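Undley Clip-On Newsreader Microphone, Second Version
Reviewed by Chiharu Kamata, July 2025

The Undley is a wired lapel microphone sold to people who read news for local stations and web channels. I used the first version on the evening bulletin at Gulturstead for most of a year, and I bought the second version with my own money in June.
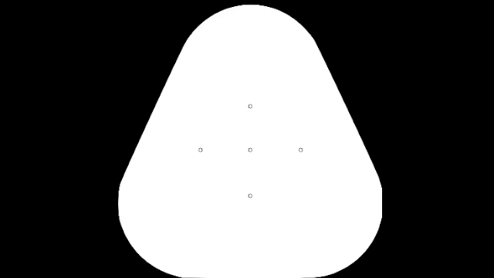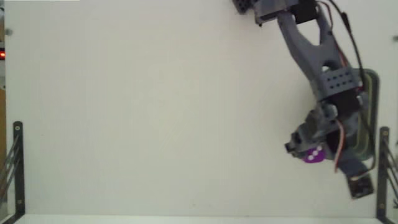
In the box are the microphone, two clips, a foam cover, a cable and a belt pack. The belt pack takes one AA battery. The first version used a coin cell that was hard to find late in the evening, so the change is welcome. A printed sheet covers setup in five languages.

The clip has a wider jaw than before. It holds on a jacket lapel and on a plain shirt front. On silk it slides. Our co-anchor, Tatiana Havlíček, wears a scarf on air several nights a week, and the clip turned on her twice in one bulletin. She has gone back to the Takeda she used before, whose clip has small teeth.

Sound is clear in the range that matters for speech. The low end is rolled off more steeply than on the first version, which helps in a studio with noisy air handling. Male voices lose a little weight. Isamu Sakai, who mixes our show, adds a small boost at the bottom for the sports reader and leaves everyone else flat. Sharp "s" sounds are slightly raised. A reader with a bright voice will want the foam cover on, even indoors.

Handling noise is the weak point. The cable is stiff, and any turn toward a guest sends a soft knock down the line. Taping a loop of cable behind the lapel removes most of it. The first version had the same fault, and I had hoped to see it fixed.

Battery life was 16 hours in my use, switched off between bulletins. The warning light is on the top of the belt pack, where a jacket covers it — a poor choice for an anchor who is seated and cannot check. Our floor manager now looks at it before each show.

I also tried the microphone outside for four live reports. In light wind the foam cover was enough. At the harbor it was not, and we switched to a handheld after the first link.

The Undley costs more than the Takeda and a good deal less than the Fustotier, which remains the better microphone for interviews. The Fustotier has a softer cable and a lock on the battery door. For a single reader at a desk, the difference on air is small.

Good points: common battery, clear speech, firm clip on heavy cloth.
Bad points: stiff cable, hidden warning light, slips on silk.

Score: 4 out of 5. Owners of the first version can keep it unless the coin cell bothers them.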